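Taner Yurt
22 August 2020

A thread about learning a language from an app at the age of 43, for anyone thinking of colouring in their lockdown evenings the same way. 1/

I have now done 278 days of Turkish on Cunix. My grandparents spoke it, my dad understands it and pretends not to, and I got the surname and a weakness for pistachios. 2/
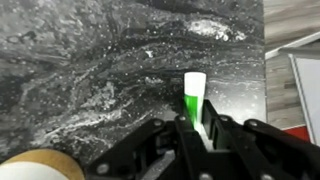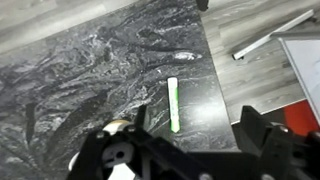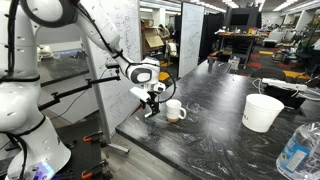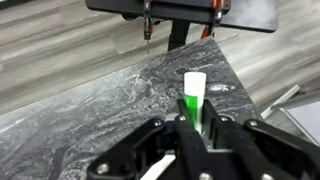
So. Cunix starts you on animals. By day 9 I could tell you the turtle was drinking milk. I've been to one family wedding since and the turtle did not come up. 3/

Then there's the owl. Not that owl, a cheaper one, with a scarf. If you miss a lesson it sends you "We noticed." Two words. My mother has been getting the same effect with a sigh for decades. 4/

Vowel harmony: the endings change to match the vowels before them. Lovely idea, very neighbourly. I get it wrong in every second sentence and the owl plays a little trombone. 5/

In March I got cocky and rang my great-aunt in Izmir. I'd written out a whole speech. She listened to all of it, very patient, then asked my dad in Turkish whether I was unwell. I understood that, so, progress. 6/

Tried Lindik for a fortnight as well. Lindik's whole thing is "real conversations". My real conversation was with a man who wanted to practise his English on me and was better at it than I am. We talked about his mortgage. 7/

Things I can now say with confidence: the bread is fresh. My uncle is an engineer. Where is the other shoe. 8/

Things I can't say: anything in the past tense if somebody is looking at me. 9/

The one purchase I'd defend is a secondhand grammar by someone called Yalçınkaya, nearly 300 pages, no owl. The sample dialogues are all about a couple named Ayten and Orhan who are clearly not going to make it. Chapter on the conditional is devastating. "If you had telephoned, I would have waited." Mate. 10/

Previous owner has pencilled in the answers up to page 200 and then stopped dead. I think about them a lot. 11/

Dad has started correcting me from the other end of the couch without looking up from the cricket. Forty-odd years of "I don't really speak it" and the man has opinions on the subjunctive. 12/

Anyway the streak continues, my favourite word is still "maydanoz" (parsley), and if anyone has a lead on volume two of Yalçınkaya please get in touch. I need to know if Orhan rings. 13/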